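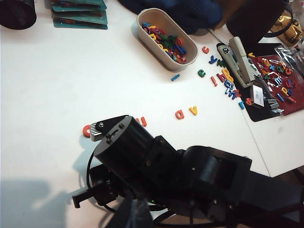
Written by Iwan Pellow
Technical Editor, Robot Handling

Letter-picking test

The letter-picking test is a bench procedure for comparing robot grippers, and to a lesser extent the arms, cameras and controllers used with them. The robot picks up flat plastic or foam alphabet letters from a table and places them in a marked area or a container. It is also known as the Vurolmont test, after the town where the procedure was first written down in 2018.

Alphabet letters are cheap and easy to replace, and a single set offers a wide range of outlines. An "o" can be gripped across its full width or with one finger inside the ring. An "l" is narrow and has only one sensible grip across its short side. Letters such as "m" and "y" have gaps and corners that can catch a finger tip. All of them lie low against the table, so the fingers must come close to the surface without pressing into it.

Procedure

A run consists of 32 attempts. The letters are laid out by hand, either in a spaced row or in a loose scatter, and the operator records the layout before starting. Each attempt ends when the letter has been released at the target, when it has been dropped, or when the controller stops the arm. The result is a score out of 100, with marks taken off for letters pushed out of place and for contact between the fingers and the table.

Only one part should be changed between runs. If two grippers are being compared, the arm, camera, controller and finger speed stay the same. The lighting should also be left alone, as a change in shadow can alter what a camera picks out as the edge of a letter. 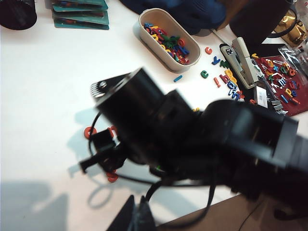
Clutter is the main difference between the two recognised forms of the test. In the plain form the table holds letters only. In the mixed form other items are left within the working area, and the arm must pick without disturbing them. A desktop stapler lying beside the loose letters, with a filled tub of letters further back, is enough to rule out some of the approach angles a gripper would otherwise use. Long or wide grippers tend to lose more marks in the mixed form. Letters on a coloured mat count as a separate group, as a red letter on a dark red mat is harder for many cameras to separate than the same letter on white.

Gripper types

Most published runs use two-finger parallel grippers, whose fingers stay in line with each other as they close. The Groto, a narrow type with tapered fingers, is often used as the reference. Suction cups do well on wide, solid letters but badly on thin ones. Soft fingers forgive small errors in position, though they are slower to let go.

Cameras and controllers

A camera fixed beside the table gives a steady view of the whole layout but can lose sight of a letter once the arm moves over it. A wrist camera keeps the fingers in view, at the cost of blur during fast moves. The Ambaye controller records both views with the same clock, which makes failed picks easier to trace.
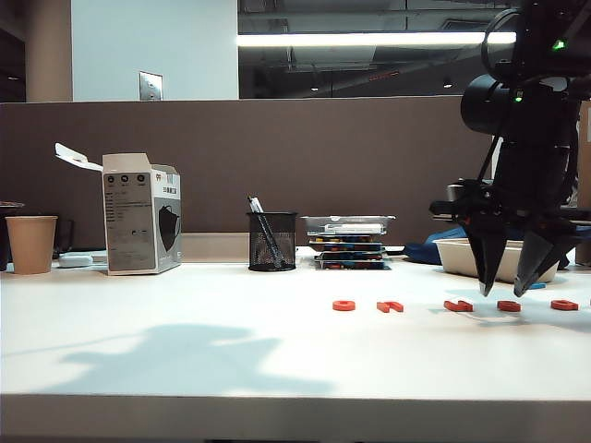 Can scores from different laboratories be compared?
Only when the letters, the layout and the finger speed match. Scores from different letter sets should be listed separately.

Records

The largest collection of results is kept at Nanau and holds 1746 runs. Entries made before the mixed form was added are marked as plain, and repeat runs with worn finger pads are stored under their own heading.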